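The Fish Scooping Game: Planning and Testing a Tabletop Stall

Project report by Finlay Ritchie
Submitted 04/08/2025

1. Introduction

The aim of this project was to plan a small fish scooping game for the fall open day at the Nisbet building in September. In this kind of game, players use a hand net to lift toy fish out of shallow water and put them in a bucket. At the end of a turn they get a small prize. The game is common at street fairs and works for nearly all ages.

Last year's open day had a ring toss and a guessing jar. The ring toss took up most of the hallway and the jar was finished in seconds, so visitors did not stay long at either one. I wanted a game that fits on one table, can be reset quickly, and costs little to run.

The questions I set at the start were:

How deep should the water be?
How long should a turn last?
Where should the buckets and the prizes go?
How much water ends up on the table?

2. Materials

The tray, nets, fish and buckets were bought from Fladard, a party supply store. I looked at a wooden trough from Trondham as well, but it was too heavy to carry up the stairs when filled and it needed a liner. The plastic tray can be emptied in the sink by one person if most of the water is bailed out first.

The snacks used as prizes came out of the same budget. I chose bags over candy because they are easy to hand out and do not need to be sorted.

3. Layout

I tried two layouts. In the first, everything was on one table, with the prizes in a row behind the tray. Players leaned over the water to look at the prizes and sleeves got wet. The row was also the first thing to be splashed.

In the second layout I pushed another table up against the first one. The tray and buckets stay on the near table and the snacks go on the far one, next to the wall. Players can still see what they are playing for, but the bags are out of the way of the nets. The two buckets stand together to the right of the tray, one behind the other, so players have both of them close by.

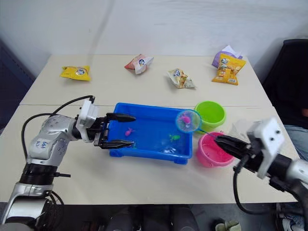

Figure 1. Second layout during a turn, with a pink fish in the net.

The second layout was better in every test and I used it for the rest of the project. Its one drawback is that the person running the stall has to walk to the side to reach the prizes. For a busy period I would put a second helper there.

4. Testing

Tests were run with a kitchen timer and a measuring jug. A turn started when the net first touched the water and ended when the timer rang. A fish counted only if it was in a bucket at the end. Fish that fell on the table went back in the tray.

4.1 Water depth

I started with a shallow fill and added water between rounds. With very little water the fish rested on the bottom and the rim of the net scraped against the plastic. Players ended up pushing the fish into a corner and dragging them up the side. With the tray nearly full, the fish moved freely but each scoop sent a wave over the edge. A fill to half the height of the tray was the best compromise. I marked this level on the inside with tape so that it can be matched on the day.

4.2 Length of a turn

The first turns were one minute long. Most players emptied the tray before the time was up and then stood waiting. I cut the turn to 40 seconds, which left a few fish in the water for nearly everyone. Younger children did not like the timer ringing while they had a fish in the net - for them I would drop the timer and let them catch a set number.

4.3 Spills

Most of the water on the table came from the net and not from the tray. A wet net carries water with it each time it moves to the bucket, and this drips along the same path every turn. After 9 turns I wiped the table with a dry towel and wrung it out into the jug. With the tray nearly full the amount was 958 ml. At half height it was 286 ml. Asking players to hold the net still over the tray for a moment before moving it also seemed to help, but I did not measure that separately.

5. Problems

The first set of nets had a soft handle that bent when two fish were lifted together. Fladard exchanged them for a stiffer kind. I also forgot to plan for the buckets. They do not need water in them, but with every turn a little collects at the bottom, and it has to be poured out before the fish are tipped back into the tray.

6. Results and next steps

The game fits on one table with a second one behind it for prizes. The settings for the open day will be water at half height and a turn of 40 seconds, with towels kept under the near table. Before September I still need to make a sign with the rules, get a mat for the floor and ask for a spot close to the sink.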